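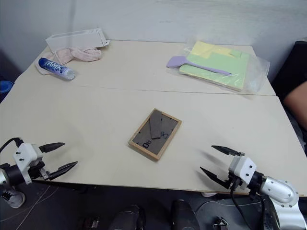
Firkevano Framing Room, Hurkbridge
Monthly check of the work tables and of picture frames before they are lent out

Checked by: Pirmin Riedl
Read and signed by: Nantana Prasertsri
Month: March

How to use this sheet. Write OK, Repair or Stop beside each point. If you write Repair or Stop, a comment is needed, also when the fault seems very small to you. Please do not write only "see last month".

PART A - TABLES

A1. Tables pushed fully together, no gap at the seam
OK
Comment: The seam is narrow along the whole width. I passed a sheet of paper over it in both directions and it did not catch. In February it did catch, so moving the tables again was worth the effort.

A2. Both table tops at the same height
Repair
Comment: The nearer table is a little lower at the right corner. It is not dangerous, but a frame which is pushed over the seam can knock its corner there. The foot can be turned by hand. I did not do it alone because the table must be lifted for this.

A3. Surface clean, free of glass splinters, staples and dried glue
OK
Comment: Wiped with a damp cloth and then looked at from the side with a lamp. One old glue spot near the wall, flat, can stay.

A4. Table edges smooth to the hand
OK

A5. Table load under the limit of 40 kg
OK
Comment: The label with the limit is coming off. New label asked for.

A6. Tray stands at the back, away from the working edge
OK
Comment: White plastic tray, on the farther table. Please leave it there. When it comes forward, people begin to put their cups in it.

PART B - FRAMES WITH A STAND ON THE BACK

Lay each frame face down for this part. The surface under it must be clean (see A3), otherwise the glass will be scratched while you are checking it. Frames larger than 24 cm on the long side are checked by two persons.

B1. Wooden border: corners closed, no splinters
OK
Comment: I felt all corners of the small light wood frames with a bare finger. One frame from the Vemwood order has a rough place on the inner side. Sanded and checked again.

B2. Backing board sits flat and does not move when pressed
OK
Comment: Dark grey boards are all good. A brown one was bowed and I have exchanged it.

B3. Metal tabs bent down, no sharp end standing up
Repair
Comment: Two frames on the shelf have a tab which stands up enough to cut a finger. They are marked with yellow tape. Do not lend them before the tape is removed by the person who made the repair.

B4. Stand opens and closes without force, hinge firm
OK
Comment: Each stand was opened 8 times. The hinge of one frame made a noise but held. I would like to look at this one again next month, it is the frame that came back from the Riihimäki exhibition.

B5. Stand lies flat when closed
OK
Comment: If it does not lie flat, do not press it with the palm. First look if something is caught under it, mostly it is a piece of cardboard.

B6. Frame stands safely on a level table for 90 seconds with the stand open
Stop (one frame)
Comment: One tall frame fell backwards before the time was over. The stand is too short for it, I think it was taken from another frame. Put in the repair box. All others stood well, upright and also sideways where the stand allows this.

B7. Printed marks on the backing board can still be read
OK
Comment: If they are rubbed away, write the size again with pencil. No pen please, the ink goes through some of the boards.

PART C - GLASS

C1. No cracks, no chipped corners
OK
Comment: Turn the frame over slowly, with one hand under the glass. I have seen people lift it only by the stand - this is how the hinges become loose.

C2. Glass does not rattle
Repair
Comment: One rattles. It needs one more sheet of card behind the picture. The card is finished, more is ordered.

C3. Gloves at hand, cut-resistant, both sizes
OK
Comment: Only one pair in the small size. Enough for now.

TO DO BEFORE THE NEXT CHECK

Turn the foot of the nearer table (A2): Riedl with one helper
New load label (A5): Prasertsri
Bend tabs on the frames with yellow tape (B3): Riedl
Find a longer stand for the tall frame or take it out of the lending list (B6): not yet decided
Card for the rattling glass (C2): when it arrives

Remark from N. Prasertsri: Read and agreed. For B6 I prefer that we take the frame out of the list, it is old and the border is also not nice any more. Please put the yellow tape on the front too, I nearly packed one of them at 16:00 without seeing it.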